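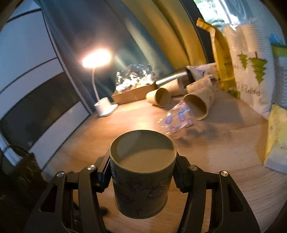 The open day at Rarora had been going for a good while before I got anywhere near the front, partly because I stopped to talk to everybody (my husband says I can't walk past a coat rack without asking it how its morning was) and partly because the line for the hand grippers moved at the speed of honey. Mariama Arthur, who was looking after the demonstration, waved me over at last and showed me how to slip my fingers in and squeeze. The two black arms close together on their silver pivots, with a ridged pad at each tip, and between them they will hold a paper cup upright by its sides. It had a little drawing on it, rather like a flower or a cartoon face, and I became quite fond of that cup over the next half hour, even though I treated it terribly!

The lesson of the morning was that paper cups are hard. I had come expecting something heavy and impressive, and I think a few of the dads had too, but Mariama told us she would happily trade the cups for bricks. A brick doesn't mind how you hold it. A cup wants just enough pressure, and in the right place, and my first squeeze folded the wall in with a sad little crunch that got a laugh from the boy behind me. He then did exactly the same thing, I'm pleased to report.

What the people at Rarora are after is the way an ordinary person picks things up. You hold the gripper, you do the job, a camera riding on it watches, and later on a robot arm with the same kind of fingers is taught from what you did. They call the project Danero, and it started in January with 2 grippers and a great deal of tape. Mariama asks each visitor for 20 tries, and she told me the early ones are often the most interesting, "before you get good and start showing off." I never reached the showing-off stage.

I loved that the table was left looking like somebody's table. There were more cups lying on their sides in a heap, a lamp switched on in the back corner, crinkly plastic everywhere, and snacks or craft bits or who knows what in packets. I asked whether it wouldn't be easier to clear all that away, and Mariama said of course it would, and then the robot would only know how to work in a very clean room. Anyone who has seen my kitchen will understand why I warmed to her.

After lunch we were taken through to see the arm itself, which the engineers have named Chege. It reached, it paused for what felt like a full verse of a hymn, and it picked up a cup and set it down again so gently that the whole room sighed. On the next go it missed completely and closed on air, and the applause, if anything, was louder.

Rarora's next open day is at the Drukulow hall on Sun 27 October, with room for 50 people. Children are welcome, and so are wobbly hands like mine.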